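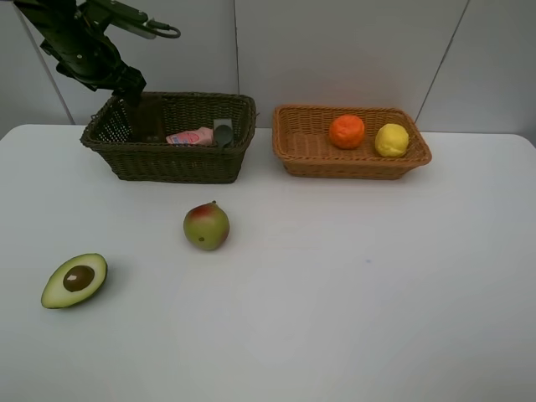

A wicker basket is an open container woven from flexible plant stems or from a synthetic cord made to look like them. Willow and rattan are the most common natural materials. Rectangular baskets are widely used in kitchens and on tables to hold fruit, small packages and utensils.

Construction

Weaving starts at the base. Upright stakes are bent up from it and thinner strands are worked in and out between them. The sides may be straight or slightly flared. The rim is finished by folding the stakes down or by binding them.

Use with fruit

Shallow baskets suit round fruit such as oranges and lemons, which bruise when piled deep. Mangoes are kept at room temperature until ripe. A cut avocado browns quickly and is normally refrigerated. Artificial fruit is also used for display.

Production

The Brindarska workshop employs 19 weavers and makes 3,000 baskets a year, most of them in tan or dark brown. Its standard table model is 22 cm wide.

See also: Rattan, Willow, Fruit bowl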